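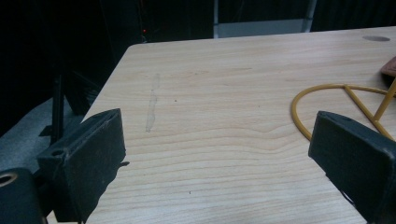 Gripper's-eye view of the table, with the yellow wire piece off to the right.

What the Fingers See: Notes From the Tooling Corner
By the Skonik software desk | June

Hello again from the tooling side of things! Last time I promised I'd write about the playback tool, and then I spent most of the month on clocks instead, so you're getting clocks first (sorry) and the playback tool second.

The short version is that we record from more than one camera when we work with the hand-held gripper. One rides on the gripper and looks out past the fingers, another looks down at the table from head height. Each one has its own idea of what time it is. If you only ever watch one video you'd never notice, but the minute you put them next to each other you see a hand start to close in one window and the fingers follow a beat later in the other. Kaltach, our recorder, used to stamp each picture when it landed on disk. That's a terrible moment to pick, because the disk gets busy whenever it feels like it. Now it stamps them when the camera hands them over, and there's a small correction step at the start of every session. On my worst test recording the gap went from 200 milliseconds down to 17. I did a little dance in my chair.

You do have to update Kaltach on every machine that records, and please do them all on the same afternoon. A mix of old and new stamps makes files that open fine and are quietly wrong, and I've already lost one evening to that. 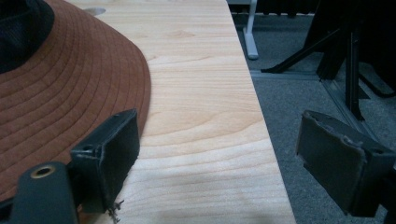

OK, so, the playback tool! It's called Tovar, and version 3 is on the shared drive. You drag in a session and it lines up all the views on one timeline, with the finger opening drawn as a line underneath. I wanted that line so badly. A hat brim is soft, so the width of the gap between the fingers doesn't tell you much about whether you've got hold of anything, and our old grasp detector just looked for the moment the number stopped shrinking. With cloth it keeps shrinking a bit as you squeeze, so the detector marked the grasp late, or marked it twice, or gave up. Being able to scrub back and forth with the line and the views together made it obvious in five minutes what I'd been missing in the logs for weeks.

The new detector looks at how fast the gap is changing as well as how big it is. It's better on soft things and a tiny bit worse on thin wire, where the fingers end up nearly shut anyway. I have an idea for using the gripper camera to break the tie, but the fingers hide so much of what they're holding that I'm not sure it'll pan out. If you've tried something like this, write to me!

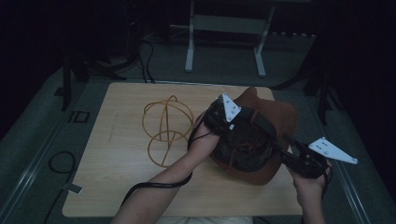
The other thing I've been poking at is the position tracking. Norkard works out where the gripper is from its own camera, and it loves texture. Wood grain is great. Dark corners are awful, and when the gripper swings so that most of the view is shadow, the track can drift a little and then snap back when the table returns. The snap is what hurts, since the planner downstream takes it for a real motion and tries to copy it. For now I've added a check that flags any jump bigger than a hand could make, and Tovar paints those stretches orange so you can cut them or keep them. I'd like to smooth them over automatically, but I want to see more bad ones first.

So if you get an orange stretch, don't delete the session. Put it in the folder called "jumps" and add a line saying what you were doing. Even "turned left too fast" helps me a lot.

Next month: settings files, and why there are still two of them.

5 comments | 17 shares

Recent items
Moving your old Kaltach sessions to the new folder layout
Keyboard shortcuts in Tovar
Norkard start-up errors and what they mean
Planner notes: shorter paths, fewer stops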